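The case for boring examples

Anyone who has taught a child to tie a shoelace knows there comes a point where you stop explaining and just do it again, slower. Gathering examples for a learning system is that point, stretched over a working week. You sit with the leaders in your hands, you do the thing, the arms do the thing, the recording is saved, and you do the thing again. I have been at it since March and I now have opinions.

The first is that we talk far too much about how many examples a system needs and hardly at all about how dull the person making them is prepared to be. At Tretine, where I spend my weeks, the present subject is cable. Pick up a loop, pass it across, lay it down. The Mekitia people, down the corridor, have cups, and they are insufferable about it. A cup stays the shape it was when you last looked.

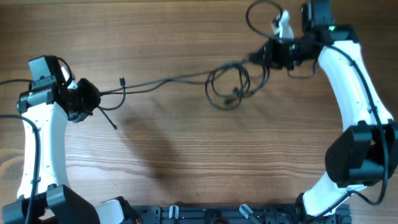
The trouble with good operators

My colleague Darmawan Tjoa is the best operator we have, and I would keep half his recordings out of the training set. He is too good. He reaches into a heap of cable, finds the one loop that will come free, and has it across the table in 18 seconds. Lovely to watch. The system learns from this that cable comes free when you reach for it, which is the sort of belief that gets a young machine into difficulties.

I take 65 seconds over the same job. I snag things, I back off, I open the gripper and have another think. For a long time my recordings were marked down for this, and a polite note from the Sutanto office suggested I might like a refresher. Then we trained two versions, one on his tidy runs and one on my dithering, and mine got itself out of more knots. I have tried to be gracious. I brought it up only twice at lunch.

What my runs had in them was recovery. A learner shown nothing but success has no idea what to do a centimetre to the left of success, and that is where it will spend most of its life. I'd go further and say that every set of examples should have a fixed share of honest fumbling, and that it should be real. We did try asking people to make mistakes on purpose. Have you ever watched a grown adult pretend to miss a cable? It's like watching someone lose to a toddler at draughts.

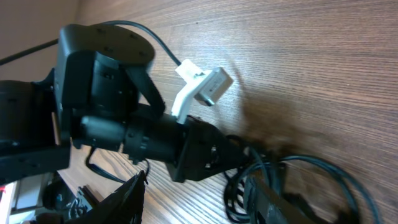

The other habit I'd like to see off is tidying. The Cikden guidelines, which we all signed, want the cable put back in the same heap before each run, so that one recording may be fairly compared with the next. Fair to whom? The cable in anyone's actual office hasn't read the guidelines. I want it dropped from a height. I want the lamp moved and a different shadow on the wood after lunch. If all the examples start from the same heap, you have taught a machine a great deal about that heap.

The usual reply is that variety makes the numbers look worse, and so it does. Our score fell by 15 points the week I stopped arranging things, and I was asked to explain myself on 2025-11-24, first thing, before coffee. My explanation was that the old score had been measuring how neat I was. This went down about as well as you'd expect, but I was allowed another fortnight.

So I'm back in the chair, dropping cable on a table and picking it up badly. Darmawan has been told to slow down and is finding it very hard.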